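Base in town or stay out in the hill villages? First trip, five nights

Posted 2024-03-25 by Sumano
14 replies hidden · 3 shares
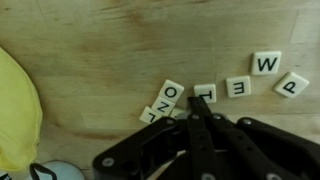 Hello everyone! My husband and I are finally taking the trip we've been putting off for years, and I'm stuck on where we should sleep. We have five nights in August, flying in and out of the same airport, and we would love to see the small hill villages with a local guide, the kind of day where you end up at somebody's long table eating things you can't pronounce. The question is whether to take a room inside the old town and do the villages as day trips, or stay in one of the villages and come down to town when we feel like it. I don't mind a rental car, but my husband is nervous about narrow roads and would be happier never touching one. We like to walk, though not straight uphill in the heat. We've also been quoted 669 euros for a private two-day tour for the pair of us, lunches included, and I have no idea if that's fair. Sorry this is long, I've been turning it over for weeks!

Qureshi
18 helpful votes

Oh, you are going to have a lovely time. We did nearly this same trip and I would say stay in town, at least for the first three nights. You can walk out of your door in the evening, sit in a square with an ice cream, and not have to think about who is driving home. Most of the guides will pick you up from your hotel or just outside the old walls, so your husband never has to see the inside of a rental car.

If you have your heart set on waking up to hills and church bells, move up to a village for the last two nights and get a taxi to take you and the bags. Ask your host to book it the day before, as there may only be one or two cars serving the whole valley. And please check that the place has air conditioning or at least good fans! Ours was a beautiful old house with thick stone walls and I still slept on top of the sheets.

As for the price, it sounds all right to me for two people over two days with lunches, but do ask what else is in it. Ours left out the entrance fees and the wine — nothing terrible, but I like to know before I sit down. Ask about how much walking is on cobbles too, and bring shoes you have already worn in.

Zavell
2 helpful votes

village. town gets crowded in august and parking is a pain. buses do go up to some of the villages but check the sunday and holiday timetable, and the middle of the month is a big holiday so shops close. bring cash

Wodon
7 helpful votes

I'd only add that you should look at how high up the village is before you book. We stayed in one at about 2,000 feet and the evenings were so much more comfortable than down in town, I even wore a cardigan. The trade-off was a single restaurant, closed two nights a week, so we ate a good deal of bread and cheese on the terrace (no complaints from me, the cheese was wonderful).

Related threads
Village lunches for vegetarians
Is one day enough for the walled town?
Getting up to the hills by bus
What to pack for a walking tour in summer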